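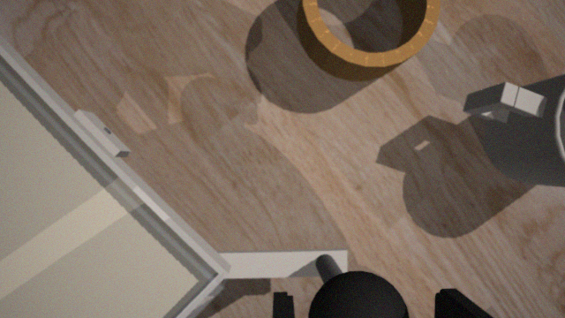 One reader wrote to me, after my first short note on Itdale, that a simulator cannot have a safety fault, as there is no person in it to be hurt and no arm to be broken. At most it can have a bug, he said, and a bug goes to the bug list and not in a review.

I have thought about this for some days and I do not agree. We use Itdale to decide if a control program is good enough to run on the real arm. If the simulator is too kind with the program, the program goes to the real arm with its fault inside.

Itdale tabletop simulator, license for one seat
Reviewed 2019-04-07
Price paid: 79 dollars for one year

What you get

Itdale is a program for practicing robot arm tasks on a table. You receive one arm with a two-finger gripper, a room, a table, and a set of objects which you can put where you want. There are ready tasks and also an editor for making your own. I bought it through Rahman, the reseller in Ostport, and the license key came the same afternoon. The installation was easy. I had to install the graphics driver again, but the manual says this clearly on the first page.

I work with it since July of last year. My control program runs on a second computer and talks to Itdale over the network, in the same way it talks to the real arm. For me this was the main reason to buy. I change one address in the settings file and the same program drives the one or the other.

What went wrong

The task I use the most is the tilting tray. The arm comes down to the tray with a thin rod at the gripper, pushes a little, and the ball in the tray should go slowly to a marked spot. It is a nice test, because a small mistake in force becomes a large mistake in the ball. I have run it 642 times and kept all the logs.

In 13 of these runs the connection between my computer and the simulator was lost for a moment. It is an ordinary thing. My network switch is old and it does this also with the printer. When the connection is lost, the arm must stop. The Itdale manual says in the chapter on safety functions that the arm "comes to a controlled stop if no command is received within the time limit."

It did not stop. In every one of these runs the arm continued with the last speed it had been given, until the connection came back. If the last speed was zero, you notice nothing. If the arm was on its way down, it went on down. 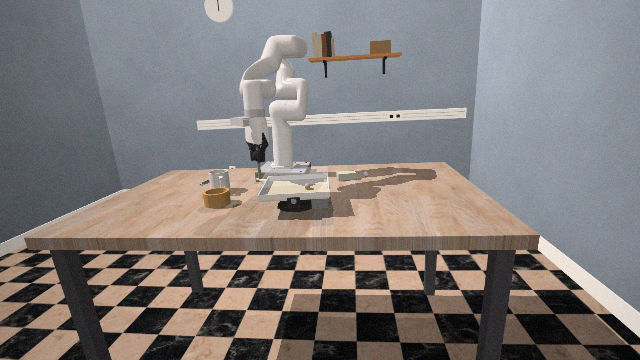
The display gives you no help with this. The status line stays green and says "running," the clock of the simulation goes on, and the only sign is one line in the log file, "watchdog late," without a number. I found it when I compared the commands I had sent with the positions of the joints, and that took me an entire weekend. Before this I had believed that my force control was badly tuned, and I had changed good values into worse ones to repair it.

The second part is the more serious one for me. When the rod pushes against the tray with too much force, Itdale should report a collision and end the run. The limit is set in the task file. But the collision check is done in the same loop as the time limit, so while the connection is away, the check is also away. The rod can push as hard as it likes, and after the connection is back the force is already small again and the run is counted as a success. Five of my 13 bad runs had the word "success" in the report. I would have shown these reports to my colleagues with a good conscience.

How to see it yourself

Start any task in which the arm moves slowly, and pull out the network cable in the middle of the movement. Watch the joint values, not the picture. If they are still changing when the time limit in your settings has passed, you have the same fault. Please do this in the simulator only. On the real arm you should test the stop with the emergency button in your hand and with all people outside of the working area.

I made the same test on our real arm, with its Skostthorpe controller, at the lowest speed and over an empty table. The Skostthorpe stopped each time, with a small click of the brakes. So the hardware is doing its duty. But my program had never learned to start again from a stop in the middle of a push, for the simulator had never asked it to. It tried to catch up with the whole missed movement at once. Only the low speed limit saved the rod from bending. This is the damage which the bug list does not show.

The answer from support

I sent the logs to Rahman, and they passed them to Itdale. The answer came after a week and was polite. They confirmed the fault. It appears if the control program runs on another computer and the option "smooth motion" is switched on, and this option is switched on from the beginning. With the option off, the arm stops as the manual promises – I have tested it and it is true. The movement then looks a little rough on the screen, but the physics is the same.

A correction is promised for the next version. I asked if the other customers will be informed and I did not get an answer to this question.

What I still like

The contact between rod and tray feels right, and the ball rolls as a ball should. Shadows and light can be changed, good for those who train with camera views. The editor is simple enough that I made my own tray with different rims in one evening. The manual is well written, apart from that one sentence.

Should you buy it?

For learning, and for programs that run on the same computer, yes. The price is fair. If you use it as the last check before a real arm, switch off "smooth motion" first, do the test with the cable, and write in your own log when the connection is lost. I have kept my license, but I have thrown away the results from before the change and I am running the tray task again from the beginning.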